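Trorker review: four months in a small parts warehouse

I've been running Trorker, the inventory and purchasing software, since August, and I have opinions! We're a small outfit, 12 people shipping bicycle parts to shops, and before this we lived in spreadsheets (one of them had 19 tabs, and I made most of them).

Setup took me a weekend. The import tool choked on our supplier codes twice, but Selamawit Ambaye on their support desk walked me through it and was lovely about the whole thing. The reorder alerts are my favorite part – they look at lead times per supplier, so our slow ones get flagged earlier.

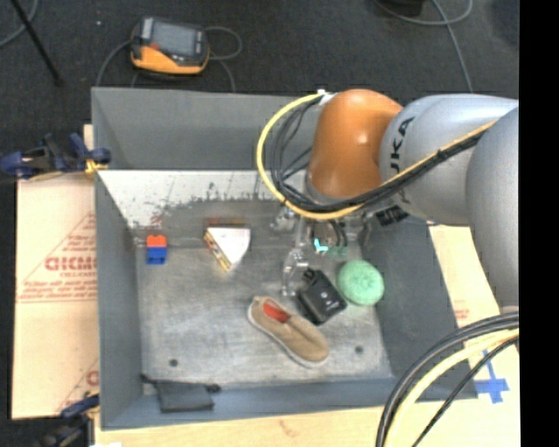
Does it work with more than one warehouse?
The base plan covers a single location, and each extra one costs $16 a month.

What bugs me is the reporting. You get a nice purchase summary, but changing the columns means exporting everything first. The phone app is slow too. I tried Brino before this and its reports were much better, only it wanted $155 a month and I couldn't swing that.

Four stars from me, and I've renewed for the year.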